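Print this page | E-mail this page

Ribbed metal wall buzzes when the heater kicks on

Brayden Poirier
Renting a small unit since August, shared workshop building. One wall is ribbed metal and when the heater fan starts the whole thing hums. Can't take a phone call. Landlord says live with it. Any cheap fix? Don't want to drill anything, I get charged for holes.

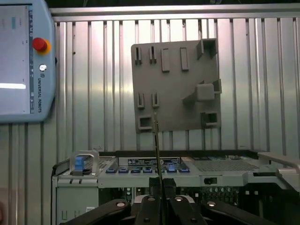

Already tried foam tape on the bottom edge, helped for maybe a day. Budget is 114 bucks, tops.

Darlene Melnyk
Find the loose spot first. Fan on, push with your flat hand every foot or so till it goes quiet. Mine was one screw backed out near the top. Tightend it, done. If it's not a screw, wedge rubber strip between the panel and whatever it's touching – peels off when you move out.
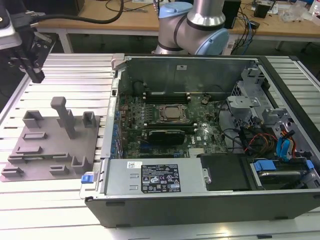 Gray plate with holders, on the slatted aluminum table.

Also check shelves, loose stuff will hum right along with the wall.

Kobina Agyeman
Had the same buzz. Paid 311 for acoustic blankets, waste of money. They're for echo.
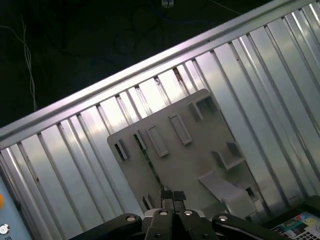 Ribbed panel and the rail along its top.

Look at the heater too. Mine hung on bare chain, put rubber hangers on it and the noise dropped alot.
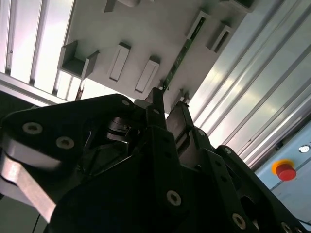 Ask the landlord to do that part – it's his heater. Get it in writing before you touch anything gas.

Last updated: August
Contact | Copyright Rirkari | Back to top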